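The Jotden Cup has a reassembly round again this January, and a lot of newer members at the Idosberg club have asked how we get a bench ready for it. I've written the whole thing down, because it's easier to follow from a page than from me waving my arms around on a Friday night. Give yourself a full evening the first time!

## Getting the computer ready

1. Shut the computer down, unplug it, and put on your wrist strap.
2. Lay the tower on its side on the slotted bench and take off the side panel.
3. Remove the cooler, then lift the lever and the frame on the CPU socket. Take the processor out by its edges and keep your fingers off the contacts.
4. Look into the socket with a flashlight. If you see a bent pin, stop and fetch a mentor (please don't try to straighten it yourself, even if you've watched a video).

## Setting out the parts

The fixture plate goes on the left, with the tower to the right of it. Seat the processor in its gray holder and drop the green board into the slots. Wiggle each part gently — if it rocks at all, the holder needs reprinting, and the files are in the Prendergast folder on the club drive.
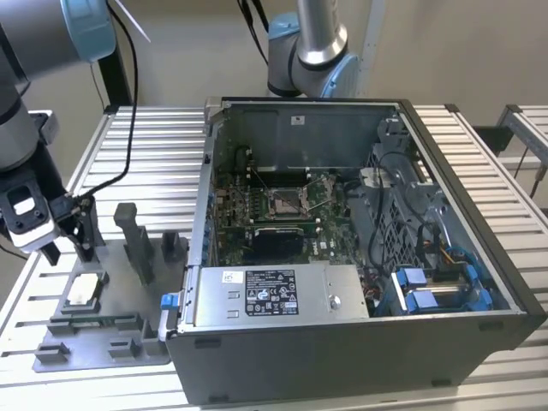 *Parts on the plate, socket open, gripper over the left side of the bench.*

## Teaching the positions

Load the Kaludow project and set the speed to 10 percent. I know it feels painfully slow, and I know everybody wants to see the arm move, but leave it there until you've been through every position at least twice.

Start with the pick. Jog the gripper until it's right over the processor, come down in small steps, and save a point well above the holder as well as the one at the part. Then do the same at the socket. Watch the cable on the way across; it needs enough slack to turn the wrist but shouldn't drag over the power supply.

Keep one hand near the stop button the whole time, and have your teammate watch from the other side of the bench.

When both positions look good, run the move with an empty gripper first. Save your points under your team name before you log off, and put the processor back in its holder for the next group.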